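Garnura Data Collection Group
Minutes of the monthly meeting, 23 August 2020

Present: collection team, labeling team, one guest from Prodham (by phone)

1. Minutes of the last meeting
Approved with one correction. The gripper spares were ordered from Nazarenko, and the minutes had them coming from Gokau.

2. Episode count
The collection team reported 492 accepted episodes for the bathroom set, against a target of 2000. That is our best month since the project started in April, and the group was delighted. 86 episodes were rejected, most of them for lost marker tracking in the first seconds. The labeling team asked that rejected episodes stay on the drive until the next meeting, as several may be fine for the grasp-only set. Agreed.

3. Sink station
Long and lively discussion. The two-handed episodes are richer than anything we got from the kitchen counter – small objects, a shiny surface, and a faucet to work around. Thin handles remain the hardest grasp and also the one Prodham is most excited about. It was agreed that every session at the sink will include toothbrush pickups with the left gripper as well as the right, so the model doesn't learn a favorite hand. 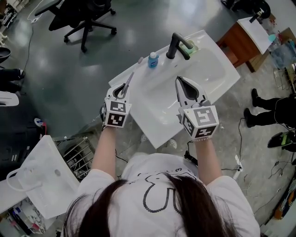

Sink station: toothbrush in the left gripper, right gripper open over the basin.

The labeling team would like operators to pause for a moment with both grippers still at the start and end of each episode. This makes trimming much easier. Operators were happy to try it. There was a request for more variety in where objects start out, and the group settled on 12 starting layouts, to be drawn up as a simple sheet and taped up near the station. Sponge and bottle tasks will use the same sheet.

4. Marker cubes
Scuffed faces are to be reprinted as soon as they are noticed. Glare off the basin was raised again. Prodham offered to share their lighting notes, gratefully accepted.

5. First training run
The early policy trained on the kitchen set picked up a sponge it had never seen – on the second try, but still! Video to be shown next time. The group would like to repeat the test with sink data included before changing anything else.

6. Actions
Collection team: layout sheet, left-hand toothbrush sessions.
Labeling team: second look at the rejected episodes.
Prodham: lighting notes.

7. Any other business
Gokau has asked to visit and try the grippers. Welcome any time after the layout sheet is up.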